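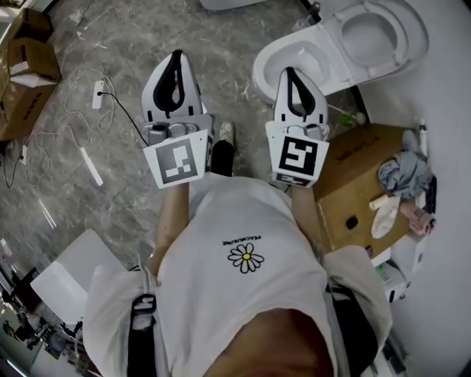
## Session 3: looking over the Onosell hand kit

Okay, so this is the kit I keep bringing up in class. Onosell sells it as a pair of hand-held grippers, one per hand, and you do the chore yourself while the kit records how you move. I like it a lot more than I thought I would!

Stuff to write down:

- Each gripper has two white fingers with a black pad on each. Check the pads before you start (mine wear out fast).
- The square marker card on the front has to stay flat and clean. A curled corner will ruin your tracking.
- Bathrooms are hard. You're leaning over a toilet bowl, the ceramic is shiny, and your elbows want to be everywhere – go slow.

Junaid Qureshi tried the Flinska pair too and found the grip stiffer. I'd still pick Onosell for small hands, but the manual is thin, so borrow my copy.

For next time, read the setup pages and bring 2 chores you'd want to record at home. Kitchens are fine, and so are closets.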